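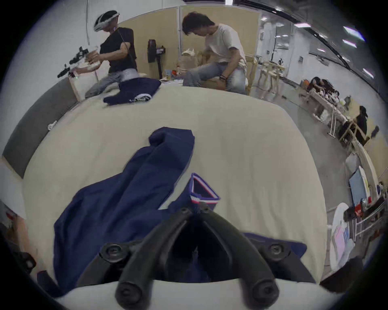

dougal_d
At Ekitz the folding will be automated from May. I folded by hand for 9 years. Now I guide two black fingers to a navy edge near a cuff with red and white stripes, and they pinch it.

sperling97
So you train your own replacement. I would refuse.

dougal_d
I don't agree. My wrists are better, and the pay is the same. T-shirts go slower, the duvet is too soft under them.

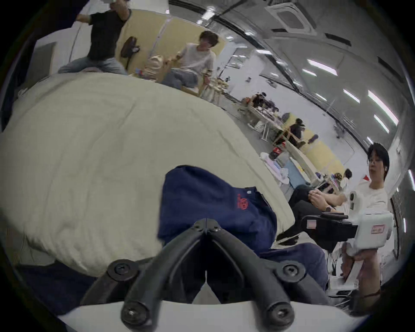

Reply from Fergus Sutherland
Same pay until when? Please ask for it in writing.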